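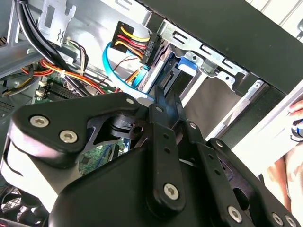 **Workshop equipment › Refurbished desktop computers**

# Primar desktop, refurbished, for offices and classrooms

The Primar is a full-size desktop computer which we buy back from offices, check and sell again with a warranty. It is made for ordinary work: letters, spreadsheets, browser, school programs. For video editing please look at our other category.

Inside you find a normal green motherboard with a row of RAM slots, and each slot has white retaining clips. The drive is connected with two cables, a black SATA power connector and a blue SATA data cable. We mention this because many customers ask if they can change the drive by themselves. Yes, they can. The cables are standard and any computer shop sells them.

The power wires are tied together with small white cable ties. If you cut one to move a wire, please put a new one. We add a small bag with 14 spare ties to every order.

## What is in the box

- Primar desktop computer
- Power cord
- Spare cable ties
- Printed card with the test results, signed by the technician

Keyboard, mouse and monitor are sold separately.

## Opening the case

1. Shut down the computer and pull out the power cord.
2. Lay the case on its side on a flat table.
3. Remove the side cover and keep the screws in a cup.
4. Touch the bare metal of the case before you touch any board.

When you unplug a SATA cable, hold the connector and not the wire. Opening the case does not end the warranty.

## Price and delivery

Price for one computer is 340, delivery to Kaltport included. Schools which order 21 pieces or more get a lower price, please write to Hacer Güler in our sales office. Warranty is 2 years for the computer and its drive.

Pick-up is possible at the Wirska warehouse, gate on the left side, after you receive our confirmation. Bring the order number, it is enough on the phone screen. For technical questions ask for Kimutai Mwakalinga. He answers also in Swahili.

Next delivery to Kaltport: Thu 17 September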